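How do I stop a wooden mug tree from tipping over on a woven tray?

Posted in Kitchen & Dining

Melina Panagiotou
I set up a coffee corner in the shared room where I work and bought a wooden mug tree for it. Round base, tall pole, short pegs. It stands on a dark woven tray because I wanted everything in one place and easy to lift when the surface needs wiping.

The trouble is that it rocks. With mugs on both sides it's all right, but as soon as people take the ones from one side it leans, and last week it went over and I lost a mug. The pole also turns a little in the base when I push on it. I can return the tree until the end of March but I'd prefer to keep it.

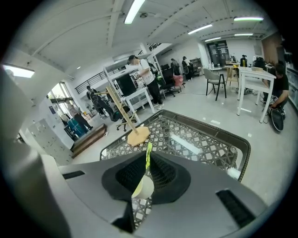
I tried a folded paper napkin under the base and it helped for a day. I don't want to screw it to anything. Is it the tray, the tree, or both? The mugs are ordinary ones, 8 of them if everybody puts theirs back.

Fermín Ibarra
Probably both. Try them separately. Take the tree off the tray and stand it empty on a hard flat table. If it still rocks, the base is warped or the pole is loose. If it stands fine, the weave is the problem. A lattice has high and low spots and a round base can end up sitting on two of them.

For the tray, cut a piece of cork or thin board a bit wider than the base and put it underneath. Rubber shelf liner stops sliding but it's soft, so it won't do much for the lean.

For the pole, turn the tree over. Many of these have a single screw coming up through the bottom. Tighten it by hand, not with a drill, or you'll split the wood. If there's no screw it's glued. Pull the pole out if it comes easily, scrape off the old glue, put in wood glue, stand it straight and leave it for 20 hours before you hang anything. I used Brendix on mine and it has held, but any wood glue will do.

Then load it from the bottom pegs first and alternate sides.

zerkedus_2178
just get a metal one. mine is a Humach and it weighs a ton, never moved

Melina Panagiotou
Thanks. I stood it on a bare table and it still leaned, so it wasn't only the tray. There was a screw underneath and it took 3 full turns. I put a round of cork under it as well. It's steadier now. I'll see how it does with all the mugs on before I decide about returning it.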